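The Tarnlow hand grippers, after a month of me complaining about them

18 October 2018

I should say up front that I did not want to like these. A salesman sent me the brochure in the spring and it had the word "effortless" in it four times, and I have a low tolerance for that word when it's attached to something with screws in it.

For anyone who has missed the earlier posts, I do part-time bench work for a small outfit that teaches robot arms to do boring household stuff. Put the lid on the box, move the box off the board, pick up the thing next to the box. The arms learn by copying people, and so somebody has to be the people. Up to now we did that by driving the arms directly, which is slow and makes your shoulders hurt. Tarnlow's pitch is that you skip the arm. You hold a pair of grippers, one in each hand, and do the chore yourself, and the software works out where your hands were and what the jaws did. Later the arm gets a matching pair of jaws and is supposed to do the same chore.

That's the pitch, anyway.

What you get

The kit arrives in one carton with foam that sheds. Two grippers, cables, a printed sheet of setup steps, a stack of spare marker stickers, and a license code on a card so small that Keegan Paewai threw ours away with the packing. It took two emails to get another. To be fair to Tarnlow, the second code came the same afternoon, from a person who signed her name (Lilla Kerekes) and who answered my follow-up questions without once sending me to a help page. I'll give them that. The support is better than the product, and I'd rather have it that way around than the reverse.

The price is the price. I'm not going to print what we paid, as it was negotiated and I was asked not to, but the yearly software fee is separate and the brochure mentions it in the kind of type you need a lamp for. Ask about it before you sign. Ask what happens to your recordings if you stop paying, too. I asked, and got an answer I could live with, but it was not written down anywhere until I asked.

The hands themselves

They are heavier than they look in the ads. You don't notice in the first ten minutes. You notice at the end of the first hour, in the thumb, and by the afternoon you're resting your elbows on the table between takes, which then shows up in the recordings as a robot that likes to pause for no reason.

The squeeze is good. I'll say that plainly. You close your fingers, the jaws close, and there's enough feel coming back that I stopped crushing paper cups on day two. Sveva Orlandini, who has smaller hands than mine, had a harder time. Her reach on the trigger was poor all week, and when she asked about a smaller grip she was told it was "on the list." I have been told things are on the list before. The Levholm pair we borrowed last year had a smaller grip on the list, and as far as I know it is still there.

Thin things are bad. Coins, a single sheet of paper, the arm of a pair of glasses lying flat. The tips want something with an edge they can get under. If your chores are mostly boxes and bottles you won't care. Ours aren't.

The cable is the other gripe. I know there are reasons for a cable. I still hate it. It finds the corner of the table and stays there, and you spend half of each take thinking about where it is and the other half pretending you aren't. Ferhat Eren runs his over his shoulder and swears by that. I tried it and got a sore neck.

The tracking

This was the part I expected to be junk, and it mostly isn't. The brochure says the system will follow your hands "in any real-world space." I've heard that one. In my experience any real-world space means a gray room with one table and nobody in it. So I paid no attention to the setup sheet's advice about a tidy background and ran it in our main room, in the middle of the day, with everybody else getting on with their own work.
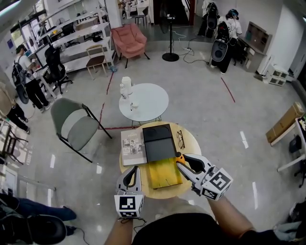 Tracking on this kit depends almost entirely on the markers, and my opinion of the whole product went up and down with them. Each gripper carries a white cube with black square patterns, and as long as the headset can see a decent face of the cube, the position holds up. The usual job on my little round table is the board with the black tray sitting above it, and I leave the photo book on one side and the eyeglasses on the other, partly as clutter and partly because I want to know what the software does when there's something nearby that it isn't supposed to care about. It ignored both. It also ignored the people standing around with backpacks on farther back, and the pink armchair, and the knot of black cable on the floor by the tripod, any of which I would have bet on as trouble. Where it fell over was when I turned my wrist far enough to hide the cube from my own eyes. Then the hand slides off to one side for a moment and snaps back, and the take is ruined unless you catch it.

You have to catch it yourself, by the way. There's a warning sound, but it comes after you finish, and by then you've cleaned up and reset the table. I have asked for a live one. Lilla says November. We'll see.

Out of 54 takes in my first proper session I threw away two for tracking, and a fair pile more for my own clumsiness, which I can't blame on anybody in an office somewhere. That is a far better rate than I had with the Levholm pair. I went back and did the session over with my sleeves rolled down and the blinds open, hoping to break it, and it was worse but still usable.

The software

Ugly. It looks like something you'd use to check a boiler. It does remember your settings, which the last one didn't, and it lets you trim the start and end of a take without loading the whole thing again. Export is slow. Batch export is slower, and it stops at the first bad file and doesn't say which file it was. Jinfeng Qin wrote a short script that goes through the folder first and pulls the bad ones out, and I'm fairly sure that is something we should have been sold.

The numbers in the brochure deserve a paragraph of their own. They claim 1000 usable demonstrations in a working week from one person. I don't believe it. I suppose you could do it if the chore is "touch the block" and you never reset anything, never drink water and never argue with Keegan about whose turn it is on the good chair. At my pace, with a real chore and a real reset, 40 good ones before lunch is a solid morning, and my hands know about it. Anyone planning a budget off that brochure should do one morning themselves first, holding the things, before they write a figure down.

And then there's the question nobody at Tarnlow seems keen to be asked, which is whether the robot at the other end learns any better from this than from the old way. I don't know yet. I've seen our arm do the tray job after a batch of these, and it did it, and then it did it badly, and then it did it again. I've seen the demo reel, where it never does it badly. Somewhere between those two is the truth, and I'd want a good deal more of my own results before I'd tell you the grippers were the reason for anything.

Things I'd want to know if I were buying

The stickers on the cubes scuff. Ours have faint gray corners already. Replacements are in the box, but lining them up square is fiddly, and you need to recalibrate after.

Recalibrating takes longer than the sheet says. The first time I did it wrong and didn't find out until the next morning.

The grips get grubby. Wipe them with something mild. I used the strong stuff once and the surface went a bit tacky.

The demo they offer at your own place is free, and it's worth taking. Make them use your table and your objects. Ours turned up with a set of nice chunky blocks and I put them back in his bag.

If you do a lot of small flat objects, wait. There's a firm called Trevaskis showing thinner tips that are meant to fit this kit. I've only seen them in a video, and I've said what I think of videos. The Tukska set has thin tips already but the tracking, when I had a go on one, lost me every time I reached past my own elbow.

So are we keeping them? For now, yes. I argued against it in the meeting and lost, and since then I've used them most days and my complaints have gotten smaller and more specific, which I suppose is a kind of praise. I would not buy a second set at this price. I would not go back to driving the arm by hand either, not for the tray work. Sveva would, and she's told them so in writing.

I'll post again when the update with the live warning comes out, or when it doesn't. If you have a pair of these and have found a decent way to route the cable, please leave a comment. Over the shoulder doesn't count.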